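Review: the Treloar good practice guide for hand-held gripper work

22 comments | 131 shares

The Treloar guide is a spiral-bound booklet with a set of wall cards, meant for teams who record household tasks with hand-held grippers so that robots can be trained on them. We bought two copies in November and have worked to it at our Jendville site ever since, mostly on laundry: shirts, towels and bedding.

Most of it is sound. The section on two-handed work is the best I have read. It says to close both grippers fully before lifting, keep the cloth between them in view of both cameras, and move at the speed you would fold at home. With a shirt, it asks for two separate holds and a steady pull, and it warns against jerking the cloth to get creases out.

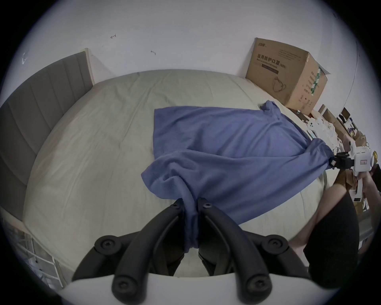 Mwajuma Mwaipopo disagreed with the speed rule when I sent her a draft of this review. She thinks a written limit is needed, as new starters always believe they are going slowly, and she would rather see a figure on the card than the words "at home".

I can see her point. The Nimix rules give a figure for everything and are harder to follow for it, but you can check against them. Treloar leaves a lot to the person in charge.

The part on dropped cloth is clear. If a garment slips, you keep recording, pick it up again and mark the attempt as a slip. We had been deleting ours. After 3000 recordings that meant a lot of useful material had gone, and the guide would have saved us that.

It also covers where to put your body. Keep knees and sleeves away from the cloth, reach from the side, and don't lean over the far gripper. Small garments bunched near a headboard get a paragraph of their own, with the advice to take hold of an edge if you can find one.

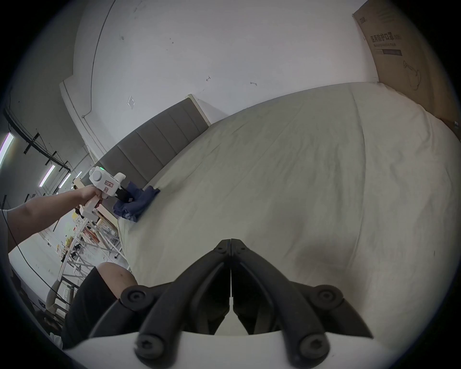

WEAK POINTS

The cleaning chapter is thin. It tells you to wipe the fingers and says nothing on how often. The wall cards are also printed too small to read from the bed. Nigel Hartley had ours copied at twice the size and put in Poltex sleeves, and they have held up well.

I would buy it again for a new team. If you already have written rules, borrow a copy and read the chapters on two-handed work and slips first.

Like (22) | Share (131) | 2 replies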